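Baneck Bench Board
Placement board for small tabletop arms

Item no. 2164
Made to order in the Sonedano shared workshop
Designed and mostly sanded by Nilton Montoya

Overview

The Bench Board is a flat gray board with a blue rectangle on it. You put it on a table in front of your robot arm, and the arm tries to put things in the rectangle. I realize that as sales pitches go this is no fireworks display. But if you have built an arm at home, you have reached the evening when it moves, everyone claps, and then somebody asks what it does. The board is for the next evening.

I made the first one out of a shelf. My arm could pick a part up fine and had strong feelings about where to put it down, and masking tape on the kitchen table was not holding up under family use. The second board went to the workshop, where it was borrowed, and the third went after it. Now there's a product page.

What you get

One board, gray, long enough for a pickup area at the front and a target area toward the back.
One target outline in blue, inset so a gripper doesn't scrape it off in a week.
One flat black tray to start parts from or park them in.
A bag of rubber feet. Put them on. I mean it about the feet.
A model file of the board and tray, for people who like to crash in software first.

The arm, the gripper and the table are yours to worry about.

Specifications

Surface: smooth, matte, low glare
Weight: 2 kg with feet
Edge: square, lightly broken by hand, with darker paint
Outline color: blue. I have been asked for red. The cameras in our workshop see blue better and I have a lot of blue.
Tray: loose, so you can move it wherever suits your reach
Boards shipped so far: 133

Setting up

Clamp the arm first and the board second. If you do it the other way you will line everything up beautifully and then move the table. The arm's base should sit to one side of the board with enough room to fold its elbow up and over. Coming in high and dropping straight down the last stretch is slower and much kinder to the part.

Run your first passes with the speed at a setting that embarrasses you. Lower the open gripper over the outline, stop, and check both fingers before you let it close on anything. Thin plates are the hard case. A plate lying flat gives the fingers very little to hold, and a finger that comes down a hair too far will go looking for the bottom of your table.

About the model file

Everything in the file is the same size as the real thing, tray included. I keep mine in a room with a table and a refrigerator, because that is where I work and because an arm that plans well in a gray void gets ideas. Add your own furniture. Lighting is up to you, though it pays to try a setup where something big throws a shadow over half the board. Your real lamp will do this to you anyway, around dinner time.

Fits with

Gason two-finger grippers, any stroke that clears your part
Ticona clamp plates (the older ones need a longer bolt, which I will throw in if you ask)
Most home-built arms that can reach the far end of the board without locking the elbow

Does not fit with

Suction cups, unless you like chasing the board.

Ordering

Boards are cut in batches, and the next batch is planned for October. Expect a wait of 2 weeks after that while the paint hardens and I find the boxes. Pickup at the workshop is free, any evening after seven. Ring twice, the sander is loud.

Returns are fine if the board is still flat. Boards with finger-shaped holes stay with their owners, but I do like to hear how it happened.

Spare trays are sold separately. People lose the tray. I have no theory.
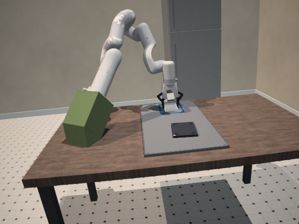
Bench Board and tray in the model file, gripper lowered over a thin ribbed plate in the blue outline.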